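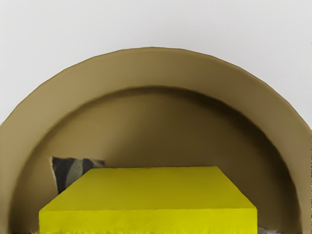 Spent the week trying two grippers on the same simulated arm before we buy either one. Putting the notes in a thread so Umut and Amber can find them later.

The candidates are the Kivel parallel jaw and the Skatar three-finger. Same controller, same wrist camera model, same start pose. 200 tries each, split between a plain block and a soft cushion.

Block first. The Kivel is good at this. Flat faces suit flat pads, and it missed only 2 tries. Both misses came from a bad approach angle – the grip itself was fine.

The Skatar got the block too, but it was slower. The fingers settle one at a time and the controller waits for all of them. That wait adds up over a long run.

Cushions went the other way. The Kivel pinches a corner and the rest sags, then the place step is off. The Skatar gets under more of the fabric and holds its shape better on the lift.

Remzi asked about grip force. I left both at 30 percent of max. At 80 the Kivel pushed its pads right through the cushion mesh, so I threw those runs out. That's a contact settings problem and says nothing about the hardware.

Camera notes: anything set back in an alcove is harder than the same thing on an open table. The inside walls are darker and the depth estimate gets noisy near the sides. Same trouble with both grippers.

Also, a cushion standing behind a block gives the planner very little to aim at. Moving the block first worked more often than reaching over it.

Sepehr thinks the Skatar wait can be cut with a change to the close command. I'll rerun the block set once he sends it.

For now I'd take the Kivel for boxes and keep the Skatar on the list for soft goods. Real arm tests are next, at Likthorpe.

Last updated: Mar 29, 2023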